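Mukura data days: frequently asked questions

Last updated 07/05/2026

Read this before you write to us. Most of what arrives in the inbox is on this page already, and the rest is usually about parking.

What is Mukura, in one breath?

A project to collect examples of ordinary kitchen and table jobs, done by a two-armed robot while a person steers it. The examples go into a learning system, which tries to work out how to do the jobs by itself. It is a slow learner with an enormous appetite.

So the robot isn't doing it alone?

During collection, no. A person has hold of a pair of control arms and the robot copies them. If the robot looks clever, congratulate the person. If it looks clumsy, blame the person, though kindly, as it may be their first morning.

What counts as one example?

One try at one job, from the moment you press the pedal to start until you press it again to stop. We call it a take. A take holds the views from the cameras, the positions of every joint and the sentence that says what you were trying to do. "Put the spoon in the mug" is a good sentence. "Tidy up a bit" is how arguments begin.

How long should a take be?

Most table jobs fit inside 38 seconds once you've settled in. There's no prize for speed. Fast takes tend to be jerky, and the system picks up jerkiness with real enthusiasm.

How many do you need?

More. The spoon job stands at 634 accepted takes and Balthasar Hauser, who runs the sessions, still says "nearly there" in the tone of a man waiting for a plumber.

I dropped something. Is the take ruined?

Possibly the opposite. If you dropped it, picked it up and finished the job, keep the take and mark it "recovered". We are short of those. If you dropped it and it rolled under something, stop, mark it "failed" and fetch it by hand. Please don't go after it with the robot. Somebody always wants to go after it with the robot.

Do you keep the failed ones?

Yes, in their own folder. They are used to teach a second, smaller model to tell a finished job from an unfinished one. It's stricter than Balthasar.

Why do you keep moving things?

Because a system that has only ever seen a mug in one spot learns the spot and ignores the mug. We found this out in September with the first batch, when the trained robot reached with great confidence for a patch of bare table. Now you move the objects after every take and change the main object after every eight. The session sheet tells you what goes where. It was drawn up by lot, so there is no point looking for a pattern in it.

Can I clear away the stuff that isn't part of the job?

No. Leave it. Real kitchens have chargers, bottles and other people's lunches in them, and a robot that can only work on a bare table is of limited use to anyone who owns things. The exception is anything that could be knocked over and regretted. Move that back from the edge before you start.

Who chooses the crockery?

Whoever last went to the shops. We try for a mix of plastic, metal and glass. Shiny things are harder for the cameras, clear things are harder still, and both are wanted for that reason. Please don't bring in your grandmother's teapot.

What is the hardest thing to pick up?

Cutlery lying flat. A fork on a plain table has very little to get hold of, and new operators spend a while pushing it gently towards the horizon. Come down from above, close slowly, and lift before you turn. Spoons are friendlier once you have the handle. Hold a spoon so that the bowl end stays clear of the fingers, or you won't be able to put it into anything.

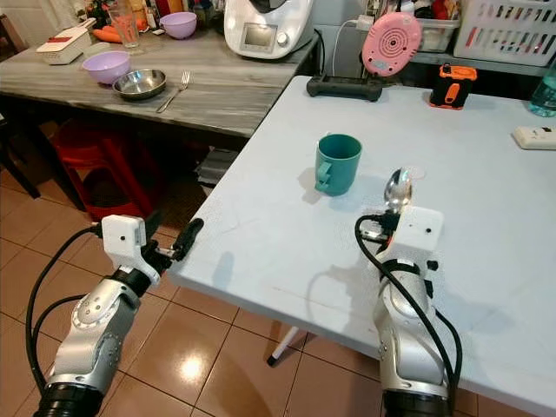

Do I use both arms?

If the sheet says so. In one-arm jobs, park the other arm where it won't block the view and leave it be. It will drift if you fidget, and the system will dutifully learn your fidget. We have a whole afternoon of takes in which the idle arm nods along like somebody at a dull meeting.

What about the cables?

Before each session, take both arms slowly through their full reach and watch that nothing pulls tight. If a cable snags during a take, stop and call someone over. A new cable takes a week to arrive and the apology takes longer.

What do Itico and Wieser have to do with this?

Itico is the recording program on the session laptop. It starts, stops, labels and occasionally sulks. If the status bar turns amber, a camera has fallen behind: bin the take and restart the program. Wieser is the checking tool, where a second person watches each take at double speed and accepts it or sends it back with a remark. Keep the remarks short and fit for your colleagues to read.

And Stelen?

Stelen is the name of the model. There have been three versions. The first could push. The second could push and occasionally grasp. The third puts a spoon in a mug often enough that visitors are invited to watch, provided they don't breathe on the table.

Do I need experience?

No. People who play a lot of video games start quickly and then have to be slowed down. Knitters do very well. Training takes a morning, and your first batch of takes is for practice and goes nowhere near the model.

How long is a shift?

Two hours at the controls with a proper break in the middle. Tired takes are easy to spot in Wieser: the arms start cutting corners, then start hitting them.

Will I be recorded?

The cameras face the work. A hand or sleeve may turn up when objects are being moved, and anything outside the start and stop presses is thrown away. Audio isn't recorded, so say what you like to the fork.

Can I have a copy of the data?

Operators can ask for their own takes. Anyone else should write in with a sentence or two on what they want it for. "Curiosity" has been accepted before.

Where do I park?

Behind the building, left of the bins. The gate sticks, so lift it as you push.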